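Imprimir | Enviar por correo electrónico

Este sitio utiliza cookies propias para recordar sus preferencias. Aceptar | Configurar

Módulo de Economía Doméstica y Servicios
Apuntes de la unidad 4: Recipientes pequeños, bandejas y piezas de baño

1. Qué se trabaja en esta unidad

En la unidad anterior vimos los armarios y los cajones. Ahora pasamos a lo que va encima de las superficies: recipientes transparentes, bandejas ranuradas, jaboneras, cestillas y todo lo que se apoya en una encimera, un lavabo o una mesa de trabajo. Son piezas baratas y se les presta poca atención, pero buena parte del desorden de un baño o de una cocina pequeña viene de haberlas elegido mal o de tenerlas en un sitio que no les corresponde.

La unidad ocupa dos sesiones. La primera es teórica y se sigue con estos apuntes. La segunda es práctica y se hace en la mesa del aula taller. Quien falte a la práctica puede recuperarla al final del módulo.

2. Recipientes transparentes

El recipiente transparente rectangular es el más usado para guardar piezas sueltas. Se ve lo que hay dentro sin abrirlo ni levantarlo, y al ser rectangular se arrima a otro sin dejar hueco. Los redondos desperdician espacio en un estante, aunque se limpian mejor por dentro.

A la hora de elegirlo hay que mirar el borde. Un borde redondeado se coge bien y no corta los paños. Un borde fino y recto se astilla antes, sobre todo si el recipiente se apila. También conviene comprobar la base: si es más estrecha que la boca, el recipiente encaja dentro de otro igual cuando está vacío, pero vuelca con más facilidad cuando se llena solo por un lado.

El plástico transparente se raya con estropajo. Se lava con esponja blanda y jabón neutro, se aclara y se deja escurrir boca abajo. Si queda velo de cal, se pasa un paño con vinagre rebajado y se vuelve a aclarar. El vinagre no se mezcla nunca con lejía.

3. Bandejas ranuradas y jaboneras

La ranura tiene una función: separar el objeto del fondo para que el agua no se quede debajo. Una pastilla de jabón apoyada en una superficie lisa se ablanda por abajo y deja una pasta difícil de quitar. Con ranuras o relieves, el aire pasa y la pastilla dura más.

Hay dos tipos. En la bandeja abierta, el agua cae por las ranuras y necesita otra pieza debajo o un lavabo donde desaguar. En la bandeja cerrada, el relieve levanta el jabón pero el agua se queda en los canales, así que hay que vaciarla a diario. En el almacén del aula tenemos de las dos clases, de los catálogos de Nonavar y Plidano. Las medidas no coinciden entre una marca y otra, y no se deben mezclar en un mismo juego.

Los canales se limpian con un cepillo estrecho, siempre a lo largo. Si se frota de través, la suciedad pasa de un canal al siguiente.

4. Objetos ovalados sobre superficies planas

Un objeto con forma de huevo rueda, y además no rueda en línea recta, sino que describe una curva hacia el extremo más estrecho. Por eso no se deja suelto en la encimera. Se coloca siempre dentro de algo que tenga borde o sobre una base con relieve.

Para colocarlo:

- Se acerca primero la bandeja, y después el objeto.
- Se coge por la parte ancha.
- Se baja hasta que toca la base y se espera un momento antes de soltar.
- Se comprueba que no se mueve. Si se mueve, se gira hasta que el eje largo quede paralelo a las ranuras.

El fallo más repetido en las prácticas es soltar desde arriba. En una bandeja poco honda el objeto rebota y sale por el lado corto.

5. Preparación de la mesa

La superficie de trabajo se cubre con una lámina clara y lisa. Sobre fondo claro se distinguen bien las gotas de color y los restos de jabón oscuro, y la madera de debajo no se mancha. La lámina debe quedar estirada, sin bolsas de aire. Solo se sacan las piezas que se vayan a usar; las demás esperan en el estante.

Se deja separación entre el recipiente y la bandeja para que la mano entre sin rozar ninguno de los dos. Los cursos anteriores trabajaban con todo pegado y las piezas acababan desplazadas.

6. Ejercicio

Cada pareja dispone de 40 minutos. Se entrega una hoja con el croquis de la mesa antes y después, el tipo de bandeja elegida y el motivo. La ficha de materiales está en el cuaderno de Harahap, página 278, y la lista de comprobación consta de 11 puntos. No hace falta copiarla entera, basta con anotar los puntos que no se cumplan.

7. Disposición de las piezas en la mesa
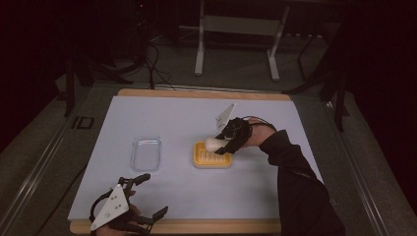

Jisitz: en mi casa la jabonera cerrada la vacío por la noche y aun así cría cal en los canales, de modo que yo añadiría a los apuntes que en zonas de agua dura compensa la abierta, aunque haya que ponerle un platillo debajo.

Última actualización: enero

Imprimir | Enviar por correo electrónico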